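Sat 27 October

Bench notebook, meat and yield room. Written up at the desk with the good chair, so expect more opinion than usual.

Drip loss, continued. The plan was to finish the second set of striploins and have a number I could defend to Salminen by Monday. I have a number. Defending it is another matter.

Setup same as last time: steaks cut across the grain, weighed, hung on hooks in the inflated bags, bags in the small chiller, weighed again the next day. 50 steaks in the set. Target start weight 200 g each, which is a fine target if your cutter is a machine. Mine was me. The lightest came off the board at 181, and I have written it down as it is and not as I would like it to be. Percent loss doesn't care much about the start weight anyway, within reason, and I am choosing to believe 181 is within reason.

Josphat did the second weighing. He blots harder than I do. We found this out by both doing steak 12, one after the other, which of course proves nothing because the second blotter gets a drier steak. So we took two neighbors off the same loin and did one each, and his still came out lower. New rule, in pen: one person blots the whole set, before and after. Paper towel touched to each face, once, no pressing. It's a steak, you aren't putting out a fire.

Chiller behaved until the middle of the night, when the logger shows a bump of a couple of degrees and then a slow slide back. Defrost cycle, probably. It does this every night and we have all agreed to find it normal. I'd still like a look at the timer before the November sets, as drip and temperature are old friends and I don't want to be paying for the chiller's habits in my results.

Mean loss for the set came out higher than the first set. Possible causes, in order of how much I'd enjoy them being true:

The Nerkbridge loins were cut too warm. They arrived late on the truck and went straight to the boning table.
The blotting business, see above.
The animals really are different, and Salminen is right to be complaining.

I can't separate these with what I have. Kerttu says I could if I had written the arrival temperatures on the sheet that has a column for arrival temperatures. She is correct and I have told her so, which she seemed to like more than she should.

pH is a bit better. Nothing in the set over 5.8, so no dark cutters hiding in there. The probe took its usual age to settle in cold meat. Calibrated before and after, and the drift was small enough to ignore. Replace the 7 buffer, it has something living in it.

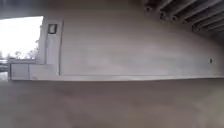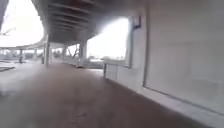

Long gray panel; covered walkway and the white wall.

Color next. Ran the Huditz meter on the fresh faces after the usual bloom time, three spots per steak, staying off the fat. The meter gives lovely steady readings until you turn the steak a quarter turn, then gives different lovely steady readings. Averaged them. Redness looks normal across the set, except for the end steaks from two loins, which were browner, and which I should have trimmed off in the first place. They stay in the table with a star.

Trial bags: the Fidoment film is stiffer than the old stuff and the seals hold better, I'll give it that. It also clings to the meat if the bag isn't puffed up properly, and once it touches, the drip has a road to travel. 9 bags had meat touching film at the second weighing. I've run the mean with and without them. Without, the set comes down a little but still sits above the first one. So the bags are guilty of something, just not of everything. Go back to hooking from the top corner and leave more air in.

Note on the scale. It read 201 with the 200 g check weight this morning. Releveled it, wiped the pan, tried again, got 200. There was a scrap of fat under the pan. I don't know how long it had lived there. A fixed offset washes out of the loss in grams but nudges the percent a hair, and the hair is smaller than everything else on this page. Still: check weight goes on before every session, and gets written down, including by me.

Cooking loss not started. The water bath was wanted for the sausage people, who had it at a temperature of their own and left it there. Steaks for cooking are vacuum packed and frozen, labels facing out, second shelf. Please don't eat them. They are numbered and I will know.

To do:

Ask Nerkbridge for the carcass weights and the time on the rail before boning. They said they'd send them and I said I'd believe it.
Arrival temperature in the arrival temperature column.
Look at the defrost timer.
Order buffer, both kinds.
Josphat to blot the next set, start to finish. I'll do the hooks.
Redo the sheet for Salminen with the two means side by side and a plain sentence about the warm loins. Kerttu to read it before it goes.

Washed down, knives back in the rack, one steel missing again. Lights off in the chiller.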